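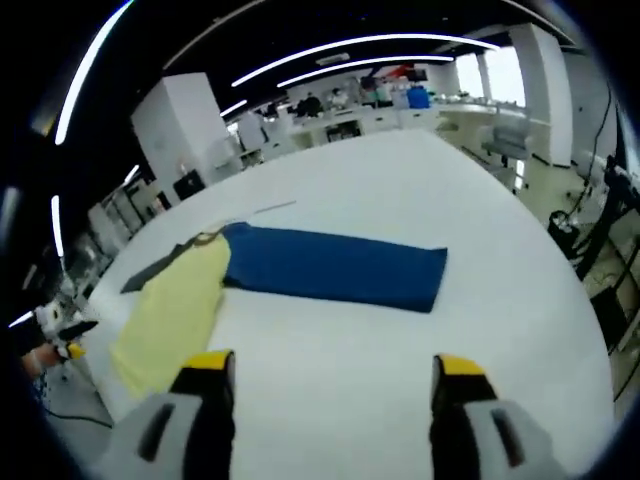
4.2 Garment handling

Folding laundry remains the household chore on which our results are weakest, and it is the one we spent the most time on. Rigid items such as cups and boxes keep their shape when moved, so a grasp chosen before contact is usually still valid after it. Cloth does not behave this way. In the view from the hand-held gripper (Figure 3), the blue cloth lies flat with a square right end, and a policy that looks for corners would treat it as a finished piece. Its left end meets a pale yellow garment, and a dark gray strip of fabric lies partly under the yellow one. From this view alone it is hard to say where one item stops and the next begins. Early versions of the Ridell policy handled this kind of layout badly. They picked the clearest edge, pulled, and dragged the remaining fabric along the table.

Figure 3. Garment handling on the white table, seen from the hand-held gripper.

We collected 200 demonstrations for this task at the Medasden site, starting in January. Of these, 142 were kept for training. The rest were dropped because the tracking was lost or the operator stopped before the fold was complete. Operators were told to work at a normal pace and to start from whatever position the garment had landed in. We did not ask them to flatten it first. An earlier set, recorded with garments laid out by hand, gave policies that did well in the first test layout and failed in nearly all others.

The task was divided into spreading, aligning the sleeves, and folding. Spreading took the longest. A person spreads a shirt with a few loose pulls and a shake, and corrects by feel. The policy has no sense of touch beyond the motor current in the fingers, and it must judge from the image whether one layer or two has been gripped. Grasping two layers was the most common fault in all trials.
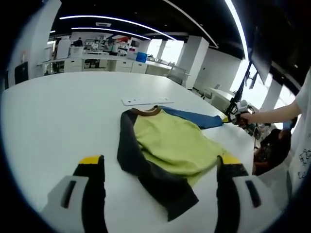
Sleeves were a further problem. A long sleeve can be moved some distance before the body of the garment follows, and the policy often took this slack to mean that the sleeve was free. We added a short hold after each pull so that the fabric could settle before the next image was read. This made each trial slower but reduced the number of repeated pulls.

Each policy was then run for 20 trials on garments that were not in the training set. The Ridell policy completed the full fold in 5 trials. The Desmet baseline, which uses scripted motions after a learned first grasp, did not complete any, although it often reached the alignment stage. A trial was stopped when the garment left the table or when the same grasp had been tried three times without effect. We report completed folds only and give no credit for partial ones, as a half-folded shirt still has to be done again by someone.

These numbers do not support use in a home. They may support limited use in a shop or laundry where the garments are of one type and a worker is close by to reset them. We discussed this case with staff at Joma, a small workwear laundry, who said that sorting and spreading take up more of their day than folding. Section 5 looks at spreading as a separate task, using the same demonstrations.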